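The **Cerkau drive-bay fault** was a failure in an automated server-maintenance cell run by the hosting company Clustley at its Cerkau site. Over a period of 127 days, the robot arm in the cell pushed replacement drives into their bays at a slight angle, damaging the connectors behind them. Three servers were taken out of service. There were no injuries. The fault was traced to a wrong tool offset, entered when a gripper was changed, and to a force limit that had been set too high to catch the mistake.

## Background

Clustley began automating small repair jobs at Cerkau in order to cut the time between a drive failing and a new one being fitted. The cell was built by Skudstead, a contractor that had mostly worked on packing lines. Anayeli Salinas led the project for Clustley and Kyrylo Pylypenko wrote the control program for Skudstead.

Racks were brought to the arm on a trolley, moved on to a table and clamped. The arm then pulled the failed drive, put it in a tray, picked up the new one and pushed it home. A person checked the status lights before the rack went back to the hall.

## The fault

In September the original gripper was replaced after one of its fingers wore down. The new one was 2 mm longer. The change was entered in the program as a tool offset, but with the wrong sign on one axis, so the arm met each bay slightly low and tilted the drive as it went in.

Most drives still worked. The bays had enough play to let a tilted drive slide into place, and the status lights came on as normal. The connectors at the back took the strain, and their solder joints cracked over repeated insertions. Drives began to drop out of service days or weeks later, and were logged as faulty drives. The arm was then sent to replace them, which made the damage worse. 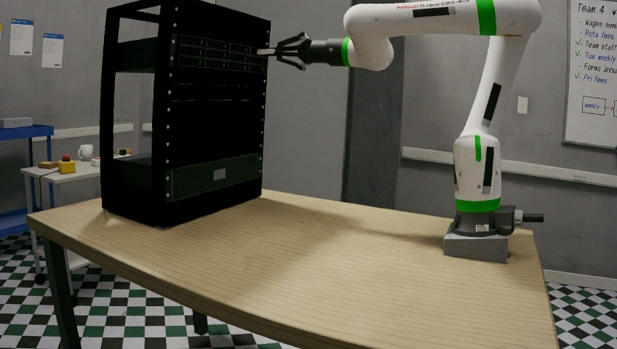
The bays nearest the top of a rack were the worst affected. Clustley's racks were loaded with the busiest servers high up, so these had the most drive changes, and the arm also had to work with its elbow raised to reach them. A simulation of the cell was made during the inquiry, using a FANUC CRX arm on a wooden table. With the server unit near the top of the rack, its bays in three rows of three, the fingertips had to come in at the height of the upper equipment. Small errors in the tool offset were hard to see by eye at that height, and operators standing at floor level looked up at the gripper from below.

The force limit should have stopped the arm when a drive met resistance. It had been raised during commissioning after a run of false stops, and was never put back. Pylypenko had recorded the change in his notes, but it did not appear in the handover papers.

## Discovery

The fault was found by Nikola Gashi, a night-shift technician, who noticed that a drive reported as dead worked without trouble in a different server. He tried it again in its first bay and it failed. When the server was opened, cracked joints were found behind 5 of its bays. The cell was stopped the same night.

## Inquiry and changes

The inquiry was carried out by Heino Rozīte of the engineering firm Villaseñor. His report, dated 9 May 2018, named the wrong offset as the direct cause and the raised force limit as the main reason it went unnoticed. It also criticised the practice of marking drives as faulty without testing them elsewhere.

Clustley made the following changes before the cell was restarted:

- The tool offset is checked against a fixed pin after every gripper change.
- The force limit can be altered only with a second person's approval, and each change is logged.
- Failed drives are tested in a spare server before being scrapped.

Skudstead paid for the three servers. Gumaro Ibarra, who took over the cell from Salinas, later had the clamping table lowered so that operators could see the upper bays from the front.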